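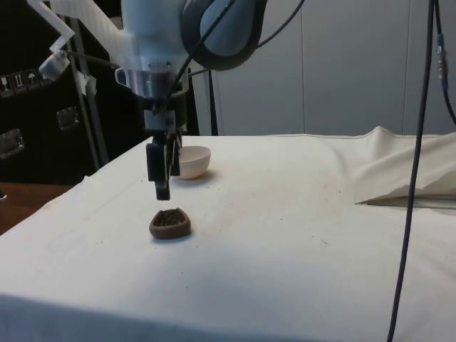 Xóchitl Tovar asked whether the 648 kWh on her September bill could be right for a two-room flat in Botdale with a Kaketti storage heater. The meter is read remotely.

**Halfdan Hauksdóttir**

Check the register labels first. A two-rate meter shows night and day separately, and the bill should list both. If the day figure is the larger one, the heater is charging on the wrong circuit or the time switch has drifted. Note both readings at bedtime and again at 8 in the morning, then subtract.

**tilik_user**

mine was 1302 one month, turned out to be an estimate. ask for an actual read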